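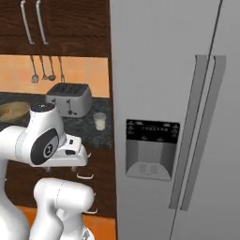 Part 3: Setting up the Merrick 408 once it's plumbed in

By now your softener should be sitting on a level floor with the bypass valve still closed off. If yours isn't plumbed yet, go back to Part 2 and come find me after. I'm going to walk you through the first fill, the settings and the first cycle, pretty much in the order I do them at home.

Before you start, grab a flashlight, a bucket, an old towel and the hardness test strip from the little bag taped inside the lid. (I threw my first one out with the packaging. Don't do that!)

First fill

1. Check that the drain hose runs to the drain without a kink and that the end is tied down. It kicks when the water comes through, and a loose one will soak your socks.

2. Pour a bucket of water into the salt tank. You only do this once -- after that the softener looks after its own level.

3. Add salt. I use the plain pellets from Cleltier, but any clean pellet made for softeners is fine. Stop a hand's width below the rim.

4. Turn the bypass valve a quarter of the way and wait. You'll hear air hissing and gurgling through the tank. When it goes quiet, open the valve the rest of the way.

5. Run a cold tap at the sink nearest the softener until it stops spitting.

CAUTION: Don't open the bypass all at once. A sudden rush can push resin up into the head, and then you're taking the whole thing apart.

NOTE: The water may look a little tea-colored at first. Mine did, and it cleared while I was still looking for the phone number to complain.

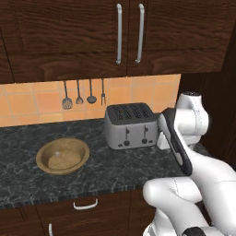

Reading time: 3 min

Settings

6. Plug in the head and hold MENU until the display blinks. Set the clock first. The softener runs its cleaning cycle in the middle of the night, so if the clock is off by half a day you'll get salty water at lunch.

7. Dip the test strip in cold water straight from the supply, shake it once and match it against the color chart. Here in Zavulley I get a 6, so that's what I key in under HARDNESS. Use your own number, please, even if you live on my street.

8. Go to CAPACITY and set the gallons between cycles. The factory setting is 3000 and I've left mine there. If you have a big household or a long-shower teenager, you may want to bring it down a bit and see how the water feels.

9. Leave SALT DOSE on normal for the first month or so. I know it's tempting to fiddle with it, but you can't tell what's helping if you change everything at once.

10. Press SAVE and wait for the beep. No beep means it hasn't saved, and you'll be back at step 6 tomorrow.

Running the first cycle by hand

11. Hold CYCLE until the motor starts up. Keep everyone off the taps while it runs, and don't start the laundry.

12. Take your flashlight and look over every joint while the pressure is on. Wipe each one with the towel and feel for a damp spot. The two elbows behind the head are the usual suspects.

13. When the display goes back to the clock, run a hot tap for a few minutes to clear the old hard water out of the heater.

CAUTION: If you see water rising in the salt tank and it doesn't stop, close the bypass and unplug the head. Nine times out of ten the float is stuck, and Part 5 covers freeing it.

If your kitchen has a Fastier drinking filter under the sink, swap the cartridge after this cycle -- the flushing stirs up a lot of old grit. Check the salt again before December if your softener lives in a garage, since hauling bags over ice is no fun at all.

Comments

Step 10 got me. Never heard the beep, went to bed, woke up to the clock blinking. All good the second time.

Can you use block salt in the 408? My hardware store is out of pellets.

Reply from the author: I wouldn't, the tank is too narrow and the blocks wedge against the float tube. Hang on for pellets.

My drain hose did exactly what you said it would. New socks on.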